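Prullent finishes first round of hand-held gripper trials and invites testers for the second

Prullent, the small maker of hand-held grippers and the fittings that go with them, has completed its first full round of comparison trials at the Ranasinghe workshop. Two gripper designs, the Vultari and the Brutier, were put through the same set of table-top jobs by 12 testers, using four kinds of finger pad. The results will be shared in full in August, and the team is very pleased with how much it has learnt already.
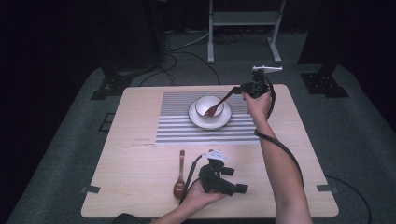
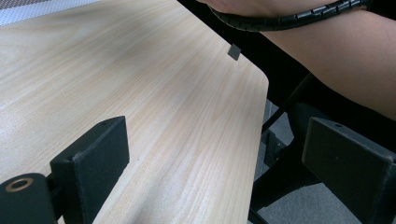
The trials set out to answer a question that Prullent hears from nearly everyone who tries one of its tools: which gripper should I pick up if the job is fiddly, light and close to the table? Laying a place setting was chosen as the main task because it covers so much ground. A bowl has a rim to pinch. A saucer is flat and has to be tipped up at one side before it can be lifted. Cutlery is thin in the handle, wide at the other end and always wants to swing round in the jaws.

"Cutlery was the star of the whole thing," said Khang Phùng, who led the trials. "You can make almost any gripper look good by handing it a nice square block. Ask it to pick up a wooden spoon by the thin end and set it down facing the right way, with your other hand busy as well, and you find out very quickly what you've built!"

Testers completed 700 recorded attempts between them. Each attempt used either one gripper or a pair, one in each hand, and each tester worked with both designs. The order was mixed up so that nobody always met the same model first. Seventeen objects were used in all, from bowls and spoons down to small flat pieces that lie almost flush with the table.

What the first round found

The Vultari was the favourite for long sessions. Most testers found its grip easier to squeeze lightly, and that made a real difference with thin handles, where the usual mistake is to close the jaws too hard and send the thing skidding round. It was also the model people asked to go back to when given a free choice at the end of a session.

The Brutier came out ahead on anything flat. Its jaws close at a slightly lower angle, and testers using it needed fewer tries to lift a saucer from a placemat. On the bare table the two designs were much closer together. The placemat itself was a late addition, and a very good one - it moves, it bunches up, and it gives the edge of a saucer something to catch on.

Finger pads mattered more than anyone had expected. Swapping the pads on the same gripper sometimes changed a tester's results more than swapping the gripper. The softest of the four gave a lovely hold on wood but was slow to let go, so that spoons were often carried a little way past the spot where they were meant to be put down. The firmest pad let go cleanly and was best for small flat pieces. Prullent now thinks that no single pad will suit every job, and is working on a quicker way of changing them between tasks.

Cables were the other big talking point. "We had a lot of notes about cables, and I'm glad we did," said Tuấn Phí, who looks after the wiring on both models. "When the cable runs back along your arm you forget about it after a few minutes. When it hangs in front of your wrist you think about nothing else. We changed the routing twice during the trials and I'd like to change it again." Attempts made before and after each change will be listed separately in the results, so readers can compare like with like.

Two hands at once

The team is most excited about the paired attempts. Working with a gripper in each hand is harder to learn, and early attempts were slow, with a good deal of waiting while one hand watched the other. By the end of a session most testers had begun to use the second gripper to steady a bowl or to get the next piece ready. Sang Ngô, who sorted through the recordings, has picked out the moments when this change happens for each tester and will write them up on their own.

There were some plain disappointments too. The trigger on the Vultari is a stretch for small hands, and three of the testers said so in nearly the same words. The Brutier is the noisier of the two when it opens fully. Neither design coped well with a fork lying prongs up in a shallow bowl if the tester came at it from straight above. Coming in from the side worked far better, and the guidance sheet for new testers has been rewritten to say so.

The second round

Trials start again once the new pad fitting is ready. The place setting stays, and will be joined by folding a cloth napkin and putting lids on small tubs. Prullent would love to hear from people who have never held a gripper before, as well as from those who use one every day. People with small hands are especially welcome, and left-handed testers are badly needed - there was only one in the first round.

Sessions last an hour and a half, with a break in the middle, and all equipment is provided. To put your name down, write to Hưng Đàm at the Ranasinghe workshop. Questions about the results, or requests to see the list of objects before August, should go to Nghĩa Vũ at Prullent.

Recent items

Brutier spare jaws back in stock
Choosing a finger pad: notes from the bench
Ranasinghe workshop open afternoon
Vultari trigger: what we are changing
How we record a trial session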